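Durkent Hand Gripper, pair

Will a machine tidy your bathroom yet? We wouldn't bet on it. People still do the work, with these in their hands.

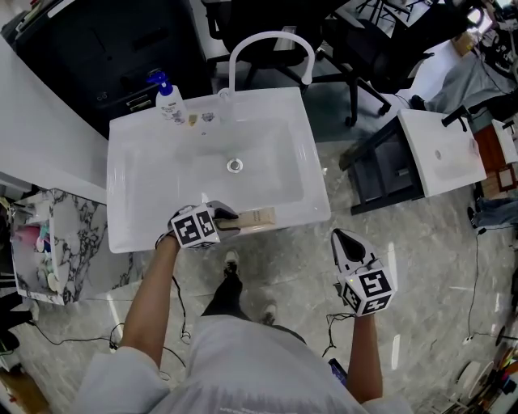 Left gripper closed on a tube at the sink, right one open.

Each gripper carries a marker cube on top. Cables included, 3 m.

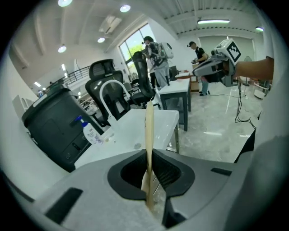 Brurkine claims 1,000 recorded grasps will teach an arm to clear a sink. Our tester, Divina Mangubat, gave it 40 tries and got 5.
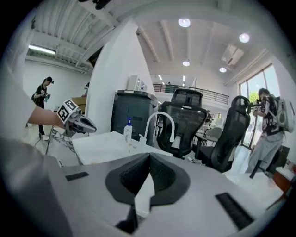
Sold in pairs only. Ships in April.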